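Orovach Releases Brivik, a Four-Track Recording by Gumaro Alvarado

14 May 2025 – Orovach today announced the release of Brivik, the new recording by songwriter Gumaro Alvarado.

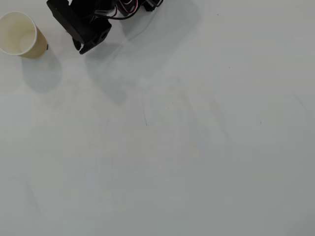
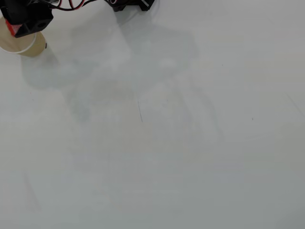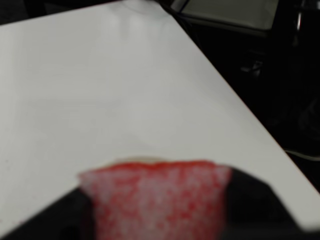 Brivik contains 4 songs for voice and nylon-string guitar, tracked in April at Tovar and mixed by Tonantzin Zavala. Each song was recorded in a single pass with two microphones – no overdubs were used. The physical edition comes in a plain sleeve of pale gray, close to the color of the tabletop in the first two photos, with the title in black. It is limited to 100 numbered copies.

The lyrics were drafted in Unalura, where Alvarado taught guitar before signing with Orovach. The lead track, "Unalura," is in open D tuning.

Digital files are available now. Physical copies ship from the label. Press requests go to Tonantzin Zavala at Orovach.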